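# Hallholm back room: pre-gig check, December

Doors 7.30pm. Three acts, one socket everybody wants. Capacity 100, and the band's mums count.

- [x] **Fire exit, stage left.** Opens. Had a bass cab in front of it, which was moved with much sighing.
- [x] **Fire exit, bar side.** Opens, with a shriek roughly a semitone above concert pitch. Oil it before the acoustic night.
- [ ] **Extinguishers.** Foam one in date. The CO2 by the desk has lost its tag, so it fails until Trimon come and look at it.
- [x] **Stage edge tape.** Redone in white. Last month's support act found the old edge with his shin during the ballad.
- [ ] **Cable runs.** Matting down to the desk. The keyboard player in Ferraro has laid her own across the gangway, 15 metres of it, all trip hazard. Refused until taped.
- [x] **PA stacks.** Strapped both sides. Pushed them hard and they stayed put.
- [x] **Sound limiter.** Set and sealed. Florkero have asked whether the seal is "more of a guideline". No.

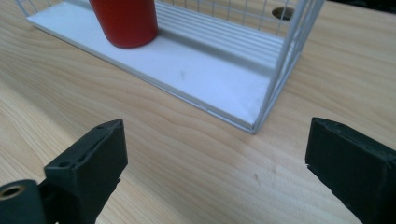 The merch table is new to this sheet, after the old one folded under a box of seven-inch singles. Leg locks checked on the replacement, and it took 34 kilos of vinyl with no wobble. It goes against the back wall, clear of the queue for the loos. The top is pale wood with a wavy grain, far too nice for what bands do to tables, so no gaffer tape on it and no candles, however moody the set. Price lists can be propped up.

- [x] **Haze machine.** Tested with the detectors as they'll be on the night. Short bursts only. Florkero's rider says "continuous", and so does a chimney.
- [ ] **Dimmer rack.** Channel four buzzes. Leave it off and light the drummer from the other side.
- [x] **Earplugs.** Box of 700 behind the bar, free, over half left.
- [x] **First aid kit.** Full, apart from plasters, which guitarists eat.

**Result:** pass once the extinguisher and the gangway cable are sorted. Recheck both at 6pm, before soundcheck overruns.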